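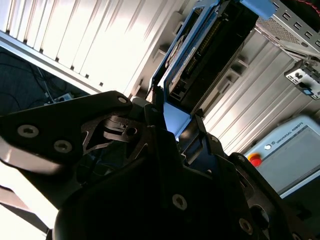

Fig. 1. Drive in its blue caddy, with the perforated cage at upper right.

Handout 4: Drives, Caddies and the Art of Not Forcing It
Mirnwood evening course in computer upkeep
Revised 13/08/2018

Please read before the practical. Those who did not read Handout 3 before the last practical know who they are, and so does the power supply.

1. What a caddy is for

A hard drive is a heavy little box with delicate insides and, left to itself, no manners. It has screw holes in places that suit the drive and nobody's fingers. The caddy is the frame that goes round it so that it can be slid in and out of a computer without a screwdriver, a torch and a second person to hold the torch.

In Fig. 1 the frame is the bright blue part and the drive is the dark part inside it. Manufacturers like to make the bits you are allowed to touch a cheerful colour. This is a useful habit and you should trust it up to a point. Blue on one make means "pull me", green on another means the same, and on the Fullbridge towers in our own workshop everything is beige, so you are on your own.

The caddy does three dull jobs. It holds the drive at the right height, it stops it rattling, and it gives you something to grip other than the circuit board. A drive that rattles will not fail tonight. It will wait until you have something on it that you want.

2. Parts you need to be able to name

Frame. The plastic surround. It is meant to flex a little. A frame that has gone brittle with age will also flex a little, once.

Tab. The part that sticks out of the frame. On many caddies you squeeze or press it to let go of the cage. Look at how yours works before you squeeze anything. There is a blue one at the top right of the caddy in Fig. 1.

Connector. The gold pins in the figure are where everything the drive knows comes in and goes out. Do not touch them. Skin is greasy, including yours.

Label. White in our figure, and usually the most informative thing on any drive. Write down the model and serial number before the drive goes in, when you can read them, and save yourself the pleasure of taking it out again.

Cage. The metal housing that receives the caddy. Holes in a cage let the air through and keep the weight down. They also collect fluff at a rate that ought to interest science.

Cables. Power and data. In older machines these have a way of lying exactly where the drive wants to go.

3. Before you touch anything

Shut the computer down properly. Asleep is not off. Switch off at the wall, pull the mains lead out, then press the power button once to use up whatever is left inside. Some server machines are built to have their drives swapped while running. Ours are not, whatever you have read, and the workshop rule is the same for all of them.

Touch bare metal on the case. If you have been issued with a wrist strap, wear it, and clip the other end to something. Last July a whole row of students wore theirs beautifully with the clips dangling in mid-air.

Move your tea. The far bench is for tea.

4. Taking a drive out

Find the cables and take them off by the plug, never by the wire. If the plug has a catch, press the catch. Photograph the arrangement first if you have a phone on you, as you will not remember it, and your drawing will look like a plate of noodles.

Release the caddy and draw it straight out along the line of the cage. Keep it level. If it stops halfway, do not pull harder. Push it back a little, look for the cable you missed, and begin again. In all my years of teaching this, the cable has been there nearly every time.

Put the drive down on the antistatic mat, label up. Do not stack drives. Do not stand one on its end to make room for another, as the bench is only level in the opinion of the people who built it.

5. Putting a drive in

Check that the drive is seated in its caddy and that the pins or pegs on both sides have gone into their holes. The commonest fault we see is a caddy fixed on one side only. It goes in crooked, sticks, and gets thumped.

Look at which end the connector is on, and which way the cage wants it. Offer up the caddy to the rails, let it find its line, and slide. You should feel it run freely and then settle. On some makes there is a click, and on some there is no click, and on the Nonditz cases there is a click which means nothing at all.

Fit the data cable, then the power. Both plugs are shaped so that they will only go on one way round. A determined student can overcome this, and the remains are in the jar by the door.

6. A word on force

The right amount of force for seating a drive is what you would use to shut a kitchen drawer with the good glasses in it. If you find yourself standing up to do it, stop.

7. Practical task

Work in pairs. Each pair will have one tower and one drive.

Remove the drive, record the details from its label, take it out of the caddy, refit it, and put everything back. Then start the machine and check that the drive shows up in the setup screen. It should be listed with its model name, and you should compare that with what you wrote down, digit by digit.

You have 54 minutes. The figure comes from the room booking and has no basis in teaching.

Hand in the record sheet with both names on it. Marks are given for a legible serial number (5), a neat cable run (5), and leaving the bench as you found it (4). Nothing is given for speed.

8. Old machines

Anything in the workshop made before 2000 has its drives screwed directly to the cage, with no caddy. Two screws on each side, and they are not always the same length as the ones in the box. A screw that is too long can go into the drive and do harm there. Keep the originals together in a pot lid.

Further reading: Majumder, Inside the Case, the chapter on storage. The chapter on cooling is also good, though he is rather harder on dust than I would be.

Bring to the next session: a medium cross-head screwdriver, this handout, and the record sheet from Handout 3 if you still owe it to me.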